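Pluva's riverside flats finally go on sale, and I've been round them

If you've driven past the old Skov dairy in the last year or so you'll have seen the cranes come and go, and you may have wondered, as I did, when anyone was going to be allowed to buy one of the things. Well, the wait is over! Pluva, the developer behind the scheme, put the first batch of flats on the market this month, and I went along on opening morning with a notebook and a pair of very unsuitable shoes.

First, the basics. The whole site will have 372 homes when it's finished, spread over several blocks between the river path and the goods yard. What's for sale now is a first release of 60, all of them in the block nearest the water. Most are one-bedrooms, with a decent helping of two-bedrooms and a handful of bigger ones at the top that I suspect will have gone by the time you read this (I asked to see one and was told, very politely, that it was already under offer).

Selling is being handled by Daleo, the agents with the green boards, who have taken over the old gatehouse as a sales office. It opens at 10am, and when I turned up a bit before that there was already a queue back to the bus stop. I got chatting to a couple who had been renting across town for years and wanted to know one thing only, which was whether their bikes would fit. They would, as it happens. There's a locked store on the ground floor and it's bigger than my first flat.

I liked the flats more than I expected to. I'm a sucker for an old terrace with a wonky staircase, so new-builds have to work hard with me, but the ceilings are high, the windows open properly and the walls between the rooms didn't feel like cardboard when I knocked on them — yes, I knocked on them, and yes, the agent watched me do it. The kitchens are on the small side. If you own a proper dining table you'll want to measure it before you get your heart set on anything, and I'd say the same about wardrobes in the second bedroom.

The river side is lovely. The other side looks at the goods yard, and I stood at a window there for a good few minutes listening to a lorry reverse. You pay less for those, and the glazing did a fair job once I'd shut everything, but I'd go back in the early evening and have another listen before putting any money down.
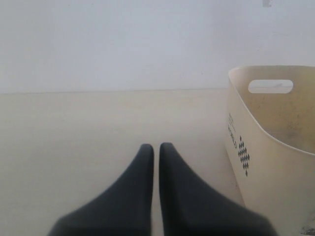 So can you reserve a flat without having a mortgage agreed? You'll need an agreement in principle before Daleo will take a flat off the list, though a full mortgage offer can come later, and the reservation fee is £600, taken off the price when you complete.

That £600 is worth a closer look. It comes back to you in full if you change your mind in the first fortnight. After that Pluva keeps part of it to cover its paperwork, and how much depends on how far along things are. I asked for that in writing and was handed a leaflet, which did say so, in quite small print near the bottom. Ask for the leaflet. Read the bottom of it.

Now for the bit that always gets people going, the service charge. Hostar will be running the building once people move in, looking after the lifts, the cleaning, the bins and the shared garden. If that name rings a bell it's probably from the canal blocks on the east side, where it has been in charge for a while. I've heard grumbles from there and I've heard praise too, mostly depending on which lift people have to use. The charge here is fixed for the first 2 years and reviewed every year afterwards, and I couldn't get anyone to tell me what that review might look like. Your solicitor should be asking. So should you, loudly.

Parking will be the sore point, I think. There are spaces under the block but nowhere near one for each flat, and they're sold separately. The one-bedrooms don't qualify for a space in this first release at all. The council has said that people living on the site won't be able to get permits for the streets nearby either, and I can't say I blame the neighbours for being pleased about that, having tried to park there myself on the day. I ended up outside the swimming pool and walked.

What about the rest of the site? The next block is up to its roof and should be released in spring, with a café and a nursery planned for the ground floor. The old dairy chimney is staying, thank goodness. There was talk at one point of taking it down and I remember the row about it in the library. It's had its brickwork cleaned and will stand in the middle of a little square with benches, though for now the whole lot is behind hoardings and you can only see the top half from the bridge.

The first people should get their keys in September. That's Pluva's date and I'd treat it the way I treat any builder's date, so don't give notice on your rented place just yet! If you're selling a house to buy one of these, Daleo says it will look at holding a flat while your own sale goes through, but it's decided case by case and they wouldn't promise me a set number of weeks.

Viewings are by appointment from now on, as the queue got a bit silly by lunchtime. You can book at the gatehouse or over the phone, and the last slot of the day is 6pm, which is handy if you're coming from work. Go in by the river path gate, as the main entrance is still being used by the builders and it's thick with mud. I found that out for you, and the shoes are drying on the radiator as I type.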